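Griltadier bin-picking cell

I've run the packing line at Plitness for years, and I was the loudest grump when Nikau McKinnon told us a Griltadier was coming in June. I'd take it back now (mostly!). It lifts long blocks out of a metal bin one at a time, so my crew of 13 no longer spends a shift bent over picking by hand.

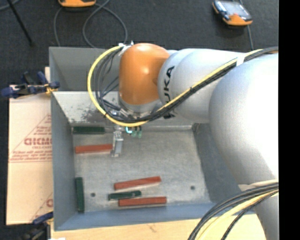 Griltadier on a KUKA arm, picking red and green blocks.

We put nearly 4,000 blocks a day through it. Kane Hollis used to pick nights and now he sets up the bins and checks the gripper, and he says his back loves him for it. Training took him 19 hours, spread out over his regular shifts. You do still need a person close by for tangles and odd parts, so don't plan on walking away from it!

Comes with the gripper, cable kit and Gusuvley software. Call Ngata for a quote.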